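Clusero Community Help
Home Boards Data Collection Hardware Unanswered Log in

How many laundry demos before the policy stops embarrassing me?

Posted by Eusebio Gallardo in Data Collection
34 comments | 17 shares

I'm collecting teleop demonstrations for a laundry task: open the door of a front loader, get the item out of the drum, drop it in the basket on the floor. Two grippers, a camera on each wrist and one up top. Two views from the same session, wrist first, then head:

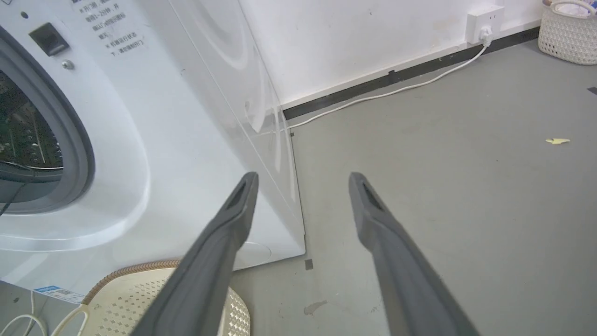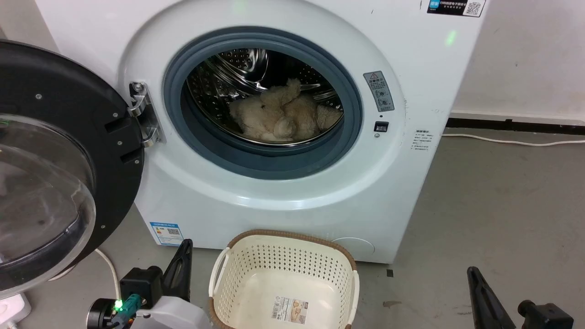
So far I have 200 episodes. I trained on all of them over the long weekend and the result can open the door beautifully. It opens the door like a butler. Then it reaches into the drum, closes on a fistful of air a few centimetres above whatever's in there, carries the air to the basket with great care and lets go of it. Then it goes home, apparently satisfied.

Things I've tried: lowering the learning rate, more training steps, turning the lights up, and swearing. The loss curve is gorgeous. I'd frame it.

My labmates are split. One camp says collect more, I'm nowhere near enough. The other says my data is rubbish and doubling it gets me twice the rubbish. I can manage maybe 40 good episodes in an afternoon before my wrists give out and I start driving like I'm parking a caravan, so I'd like to know which camp is right before I book the room through to April.

Other details that may matter: the machine hasn't been moved, the basket hasn't been moved, and I've mostly used the same plush toy because it's easy to grab and doesn't tangle. I trimmed the failed grasps out of the episodes where I missed and had to go again. Seemed the polite thing to do.

37 people are following this

Posted by tanglewood_k
Marked as helpful | 925 views

Your second camp is mostly right, but they're being rude about it.

You've told us the problem in your last paragraph. The machine never moves, the basket never moves, the toy is always the toy, and you've cut out every instance of somebody missing and recovering. What you've taught it is a path through the air. It knows where your hand went. It has had very little reason to look at the drum, and from the sound of it, it isn't looking.

What I'd do, in this order:

Stop trimming. If you miss, back off, have another go and keep the whole episode. Those retries are the only place the model ever sees an empty gripper and what a sensible person does about it. Do bin the ones where you gave up or hit the emergency stop.

Vary where the item sits. Against the back wall of the drum, up near the lip, half on a paddle. Give the drum a turn by hand between episodes. It's boring and it matters more than anything else on this list.

Shift the basket. A hand's width each way is plenty to start with. Turn it a bit too.

Swap the item. Tea towel, sock, a jumper with the arms inside out. The toy can stay in the rotation, it's earned it.

Check your wrist video at the moment of the grasp. Play ten episodes back using only what that camera sees and ask yourself whether you could tell when to close. In a drum the fingers cover most of what you care about, and it's dim in there besides. If you can't tell, the model has no chance, and you'll want to come in at a different angle.

Also look at timestamps. Closing a few centimetres early every single time smells like lag between your video and your joint readings. We lost the better part of a month to that on a dishwasher task. Plot gripper position against the video for one episode and step through it. Takes ten minutes.

After that, collect another 60 or 70 varied ones, retrain, and see what's changed before you book anything.

Posted by Brine_and_Bolt

Just get more data. We had the same issue with a Cadeo arm and it went away at some point. Can't remember how many episodes. Heaps.

Also is your basket colour too close to the machine colour? Might be confusing it. We bought a red one.

Posted by m.okafor-lind

Agree with the first reply, and one addition on operators. If you did every episode yourself, get somebody else in for a couple of afternoons. I drive slow and wide, my colleague goes in like she's late for a bus, and the model trained on both of us copes with a badly placed sock far better than either of our solo ones did. Keep a column in your log for who was driving, though. If somebody's style turns out to be a disaster you'll want to be able to pull them out without a fight.

I'd leave the basket colour alone.

Posted by Eusebio Gallardo

Stepped through one episode. The video is behind the joints. I'm off for a lie down, and then I'll go and find some socks.

Share | Follow | Report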